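News | Candidates | Calendar | Media Contacts | Search

Newsroom > Campaign Releases > County Council

HEDLUND ENTERS RACE FOR OPEN NELLAVSIDE COUNCIL SEAT

NELLAVSIDE, January 25, 2022 – Ivar Hedlund filed petitions today to run for the District 5 seat on the Nellavside County Council. The seat is open after 13 years under Council Member Duangjai Thongdee, who is not seeking another term.

Hedlund turned in 168 signatures at the county clerk's office. He is the second candidate to file for the primary.

Hedlund has spent two terms on the Sornis Township board, where he voted against last year's increase in the road fee and wrote the rule that puts township contracts online before a vote. He said he would ask the county to do the same.

"People in Sornis can read a contract before the board signs it," Hedlund said. "People in the rest of the district should be able to read the county's."

His other priorities are the Rønning Road bridge, which has been closed to trucks since the fall, and the county's deputy shortage on the night shift. He opposes the proposed sale of the county nursing home.

Thongdee has endorsed Hedlund. "He reads the budget and he returns phone calls," she said. "I plan to knock on doors for him."

The campaign will open an office on Stikden Street next month. Hedlund is also asking the other candidates to agree to 2 debates before the primary, one in Sornis and one at the county seat.

Filed under: Local Elections, County Council, Announcements 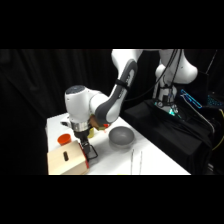
Debate dates and locations will be released once the other campaigns have replied.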